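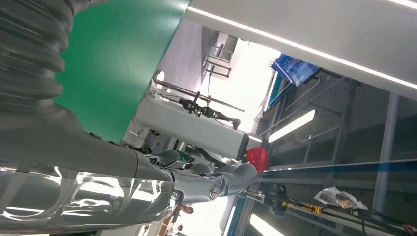
Thread on bolted joint preload, prompted by a maintenance review at the Sadorstead pump station last month. Mostly notes to myself. Corrections welcome.

A bolt is a spring. Tighten it and it stretches, and the parts it clamps are squeezed. The stretch is tiny, but the clamp force it stores is what holds the joint together. Most loosening problems start with somebody treating the bolt as a pin.

Torque is an indirect measure of that stretch. You turn the nut against friction under the head and friction in the threads, and whatever is left over goes into stretching the bolt. The leftover part is small.

The usual textbook split: half the torque goes to friction under the head, a bit less to the threads, and the remaining tenth to preload. Treat this as a picture of the problem. It moves a lot with finish and lubricant.

So a modest change in friction gives a large change in clamp force at the same wrench reading. Two bolts from the same box, one oiled and one wiped clean, both clicked at the same setting, are not carrying the same load.

The short formula is T = K × D × F. T is torque, D is nominal diameter, F is preload, K is the "nut factor." K is where all the ignorance is stored. It is an experimental number that lumps friction, thread geometry and surface condition together.

Common table values for K are 0.20 for plain dry steel and something lower for lubricated. If a table gives three decimal places for K, ask what was tested. If the answer is "steel," go find another table.

The Sadorstead case. Flange on the discharge side, M20 bolts, weeping at the gasket since spring. Job card said 310 Nm, 8 bolts, star pattern. Every reading on the sheet was 310. Every bolt ticked and initialed.

The sheet did not say whether the threads were lubricated. The drawing assumed they were. The crew assumed they were not, as the anti-seize tin is kept in the other building. Same torque, two different joints, depending on which document you believe.

Boyang Yin ran the numbers with K at 0.15 and then at 0.20. With the first, preload comes to a little over 103 kN per bolt. With the second, 77.5 kN. That is a quarter of the clamp force gone with no change at all on the paperwork.

Arithmetic for anyone checking: 310 / (0.15 × 0.020) = 103,333 N. 310 / (0.20 × 0.020) = 77,500 N. Both are nominal. Real bolts scatter on either side of each.

On scatter. A hand torque wrench, in decent calibration, with a careful operator, is usually quoted as plus or minus 25 to 30 percent on preload. The wrench itself is good to a few percent. The rest is friction.

Which is why buying a better wrench rarely fixes a leaking flange. The instrument is measuring the wrong quantity quite well.

Next, order of tightening. On a round flange, tightening one bolt unloads its neighbors. The gasket compresses locally, the flange rotates a little, and the bolt you did two minutes ago is now short of load. This is elastic interaction and it happens on every gasketed joint.

Star pattern reduces it. Several passes reduce it further. The last pass should go around the circle in order, repeated until no nut moves. People skip that last pass more than any other step.

At Sadorstead the card listed one pass. Socorro Lozano asked the shift lead if they had done more than the card said. They had not. I can't fault them for following the card.
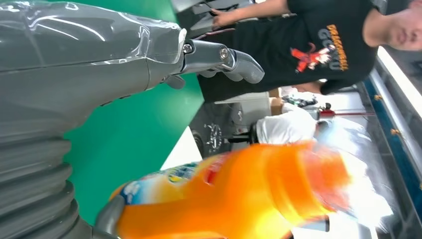
Then there is relaxation. A joint loses load after tightening even if nothing else happens to it. High spots on the threads and bearing faces flatten. Paint under a washer creeps. Gasket material creeps a lot more.

Most of this loss comes early, in the first minutes and hours. For a soft sheet gasket, waiting at least four hours and then retightening at ambient temperature is common practice. Check with the gasket maker before retightening anything that has been hot. Some materials harden and will crack.

Do not retorque a joint under pressure unless you have a written procedure for it and a reason.

Relaxation and self-loosening get mixed up constantly. Relaxation: load drops, nut does not turn. Self-loosening: nut turns. Different causes, different fixes. A paint stripe across nut and flange tells you about the second and nothing about the first.

Self-loosening is driven mainly by sideways slip. If the clamped parts slide against each other, even slightly, the threads see the same motion and the friction that held the nut is used up in the sliding direction. The helix does the rest.

Axial vibration alone is a much weaker driver. The transverse test rig (Junker machine) shows this clearly: load on the vertical axis, cycles on the horizontal, and a plain nut on a short bolt walks down to zero fast.

The same rig is not kind to split lock washers. In most published curves they perform close to a plain washer, sometimes a bit worse. They flatten at a small fraction of proper preload and after that they are just a washer with a gap in it.

What does help: enough preload to stop slip in the first place. Wedge-locking washers, if the surfaces suit them. Thread adhesive, if temperature and cleanliness allow. Longer bolts.

Longer bolts deserve their own post. A bolt with more length stretches further for the same load. If the joint then settles by 10 microns, a long bolt loses a small share of its stretch and a short one loses a large share. Same settlement, very different result.

Worked version. Steel, uniform shank, ignoring threads and joint stiffness. Stress 400 MPa, modulus 200 GPa, so strain is 0.002. Over 20 mm of grip the stretch is 40 microns. Over 100 mm it is 200 microns. Lose 10 microns from each: 25 percent of the preload in the first case, 5 percent in the second.

This is why you see thick spacers or sleeves under bolt heads on equipment that looks as if it would be fine without them. Please put them back after service. A coffee can of leftover spacers is a bad sign.

Rule of thumb I was taught: grip length at least three to five times bolt diameter. Short of that, expect trouble and plan a check. Thin sheet metal covers break this rule all day long, and those are the screws you find in the drip tray.

Someone will ask about turn-of-nut. Snug the joint, mark it, turn a set angle. It controls stretch through thread pitch and is far less sensitive to friction. Works well on structural steel. On soft gaskets the snug point is hard to define, so I would not use it there.

Ultrasonic measurement reads the bolt length before and after. Good to a few percent if you have the material constants and clean, flat ends. Slow, and somebody has to be trained. Worth it for critical joints.

Load-indicating washers and bolts sit somewhere in between. We had a set of the Nalta indicating bolts in on trial. They read sensibly against the load cell in the workshop. Price is hard to justify for a water line.

Hydraulic tensioners pull the bolt directly, then you run the nut down by hand and release. Friction is mostly out of it. You lose some load on release as the threads take up, more on short bolts, so you overpull to allow for it. The allowance should be calculated. It is often guessed.

Back to the flange. Revised card now reads: new bolts, nuts and hardened washers, lubricant named, applied to threads and nut face, star pattern at 30, 60 and 100 percent, then circular passes until no movement. Wait overnight. One more circular pass.

The torque value also changed. Once the lubricant is named, K is no longer a free choice, so the number has to be worked out again from the gasket stress. Keeping the old number and adding grease is how bolts get yielded.

Viment supplied the gasket data. It took two requests, because the first sheet gave a recommended torque with no bolt size next to it. A torque with no bolt size and no friction assumption carries no information.

The rebuild was done on a Wednesday, second shift. All 8 bolts replaced. The old ones had galled threads on two, and paint under most of the washers. I would have liked lengths measured on removal, but they went in the scrap bin before I asked.

No weep so far. I don't claim that proves the analysis. New parts, clean faces and a crew who knew they were being watched would improve most flanges.

If you write job cards, the minimum for a torque line is: bolt size and grade, lubricant and where it goes, torque, pattern, number of passes, wait time, final check. Seven items. Most cards I see have two.

If you only read job cards and one of those is missing, ask before picking up the wrench. Write the answer on the card so the next shift has it.

Two replies have asked for the spreadsheet. It's the Stojanovska template with our K values swapped in. I'll clean up the units column first, since half of it is still in foot-pounds.

A correction to the lock washer post: I meant the plain helical split type. Conical spring washers are a separate item, with real stiffness and a real load range. They are useful on joints that settle or see temperature swings. They do not stop a nut from turning.

Next thread will be on thread engagement in aluminum, and when to fit inserts. Probably after the outage work is finished.

Contact | Terms | Privacy | © All posts remain the property of their authors | Back to top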